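Week 3 handout — collecting demonstrations in simulation
Notes by Lindiwe Radebe, lab sections run by Dean Parsons

Picking up where we stopped. A policy only knows what the examples cover. So most of this week is boring: record, check, throw out, record again.

Terms, quickly
Episode = one attempt, start pose to stop. Operator drives, logger saves joint positions, gripper state and camera views at every step.
Set = all episodes for one instruction. Ours is 1,000 episodes, split over 22 room layouts from Drornen (the scene package, install notes on the course page).

Start poses. Vary them! Last year's set had the robot begin in nearly the same spot each time, and the policy fell apart when it was moved. Look around the room before driving anywhere, tilt the head too. Tilted views are fine, keep them.

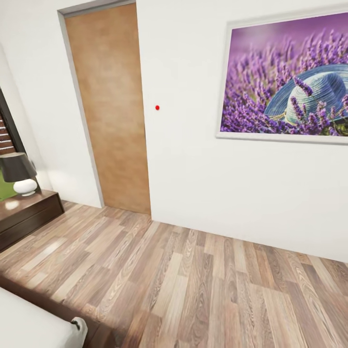 Same goes for where you look. If the target is always in the middle of the picture, the policy never learns to search. Let it be small, or off to one side, or out of view for a while. Walls and floor count as data, dont trim them out.

Approaching a wall target
- grippers open and in view before you get close
- slow down near corners, the arms stick out farther than you think
- more than one button on the wall? the instruction has to say which. "Press the red button" is not enough if both are red. Write left or right, as seen facing the wall
- missed? back up and try again, same episode. Recoveries are worth keeping — Carvalho's section dropped all of theirs and had to redo the set
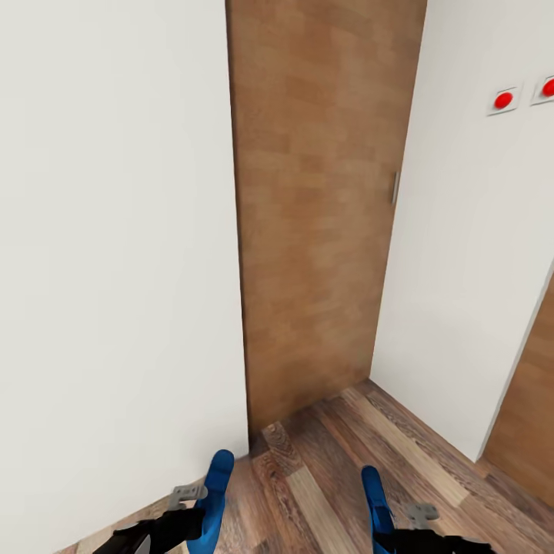
Fig. 2. Both grippers open, central door ahead, two red buttons on the wall to the right.

Labels. One line per episode, plain words, written right after recording and not at the end of the day. Mark success / fail / unsure. Use unsure when you mean it, we go thru those together in lab.

Throw out: logger dropouts, arm stuck inside a wall, operator walked away.

For next time: 17 episodes per pair, at least 2 with a recovery. Upload to the Imik folder, layout number in the file name. Dean checks labels first, then the motion. Held-out layouts come in October, so dont tune anything to the ones you have now.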